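Minutes of the Clothes Exchange Working Group
Brikell Tenants' Association
Held October 25, 2021, in the upstairs meeting room

Present: Carola Heitmann (chair), Nayeli Mamani, Mayu Okabe, Birger Engström (minutes)
Apologies: Eskil Kvam, who sent written comments on items 3 and 6

1. Minutes of the last meeting

The August minutes were agreed with one correction. Under item 4, "returned to Nyaga" should read "returned to the Nyaga store cupboard". Birger to amend the copy in the folder.

2. Matters arising

The lock on the store cupboard has been replaced. Carola and Mayu each hold a key. A third key is to be cut for Nayeli.

The two broken clothes rails have gone to the tip. Replacements will be bought once the money under item 3 has been settled.

The request for a later closing time was passed on to the house office in August. No reply yet. Carola to ask again.

3. Money

Birger reported a balance of 2,449 kroner. Of this, 720 kroner is owed for hire of the hall at the summer exchange. The invoice has come in and will be paid this week.

It was agreed to spend up to 200 kroner on hangers and safety pins. Eskil had asked in writing whether the pins were needed, as there was a full box in the spring. Mayu said the box was used up pinning size labels to the children's trousers. Agreed as proposed.

The cost of new rails was discussed. Nayeli has seen second-hand ones at Fukasness and will find out the price. Nothing to be bought before the next meeting.

4. Winter exchange

The winter exchange will be held in the ground floor hall. Doors open at eleven and close at three. Setting up begins at nine.

Leaflets: 2,000 were printed for the whole year and there are enough left for both stairwells and the shop. Mayu will put them through doors. Carola will ask the Borkum block whether they want a bundle for their entrance.

Coats and boots are to have the long wall by the radiators. Children's clothes go on the low tables near the door, adults' clothes on the rails. Last time the shoes were put on the stage and people missed them. They will go under the windows this time.

Hand-in evenings will be as before, with a limit of two bags per household. Nayeli asked that bags be checked at the door and anything stained or torn handed straight back. Agreed.

5. Summer clothes in store

The cupboard is close to full with summer things, and the winter bags will not fit until it has been gone through. Each member will take a share home and sort it there, as the meeting room cannot be booked for long enough.

Method agreed:

Lay each piece out flat on a bed or a large table, front side up, and smooth it down before deciding anything.
Look at the seams, the waistband and the hem. Pull elastic gently to see whether it springs back.
Turn it over and do the same again.
Write the size on a paper label. Where the size tag is missing, measure across the waist and write the measurement.
Fold once lengthways and once across, with the label outermost.

Things with nothing wrong go back to the cupboard in the marked boxes. Things that need a stitch go in Mayu's mending bag. The rest goes to textile recycling.

Elasticated denim was discussed separately, as there is a fair amount of it and it is always asked for in the warmer months. Pieces with a gathered waist do not sit well on hangers and slide off the rails. They will be kept folded in a box of their own.

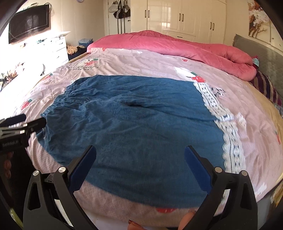 Eskil Kvam wrote that he would sooner see denim sorted by waist measurement than by age, as the ages on the tags differ so much from one make to another, and that an elastic waist should be measured twice, once at rest and once stretched. He also asked that creases be left alone, and that members should not be expected to iron at home.

The meeting agreed to both measurements for anything with elastic. There will be no ironing. Mayu thought the age should stay on the label as well, as parents look for it first. Agreed that the label carries both.

Shares to be collected from the cupboard by the end of the week. Carola takes the boxes from the top shelf, Nayeli the middle, Birger the bottom. Mayu takes no box this time but receives the mending.

6. Mending evening

Mayu offered to hold a mending evening before the winter exchange. Two sewing machines are available. Eskil can lend a third if someone fetches it. Birger will collect it by car.

Thread is needed in navy and white. Mayu has plenty of black.

7. Any other business

Nayeli reported that the light over the cupboard flickers. Carola to tell the house office when she asks about closing time.

A neighbour has asked whether bed linen can be handed in. It was decided to keep to clothes and shoes this winter and look at linen again in the spring.

8. Next meeting

Same room, two weeks before the winter exchange. Birger to send out the date.

Minutes taken by Birger Engström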